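Researcher and events assistant, Bokedlow Memorial Lecture

Part-time, fixed term, May to the end of November
Based at Storkside, with some work from home

The Bokedlow Trust is looking for someone to help put on this year's memorial lecture and the day of talks that goes with it. We keep alive the memory of the councillors and district leaders who held our region's public services together in its hardest years, and we love doing it! Every year we choose one of them, dig into the records and invite people who worked with them to speak.

Last year's lecture filled all 324 seats in the Storkside assembly hall, with more people listening from the foyer. This year we have moved to the Bach Rooms, which hold 350, and we are adding a morning session for sixth-formers.

You would be working mostly with Nandi Gumede, who runs the programme, and Branislav Koubek, who looks after the archive. A good part of the job is reading – council minutes, old speeches, letters to the local paper – and turning what you find into short, clear notes for our speakers. The rest is the usual business of a public event: invitations, travel, seating, printed programmes, and a fair amount of time on the phone to the offices of busy politicians.

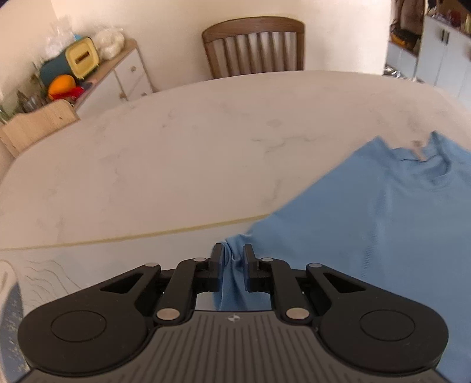 Busisiwe Pretorius had the post last year and told us the reading was what she enjoyed most, though she wished she had started on the seating plan a good month sooner. She also said to warn people that speeches arrive late, and sometimes at twice the agreed length.

You don't need a degree in politics or history. We would like you to write well, be easy with people of all parties and none, and keep a confidence. Some experience of running meetings or events would help, and so would a second language. The Trust takes no side in elections, and we ask staff not to campaign while they are working for us.

Hours are 21 a week, going up to 31 in the last month. The lecture itself is on a Sunday, and you would get a day off in return. Pay is £357 a week on the shorter hours and rises in step with the longer ones. Travel between Storkside and the Bach Rooms is paid.

To apply, send a CV and one page on a local public figure you think deserves to be better remembered – anyone you like, from any party. Address it to Marietjie Venter at the Trust office. Interviews will be held at Storkside, and we can arrange a call if you live further away.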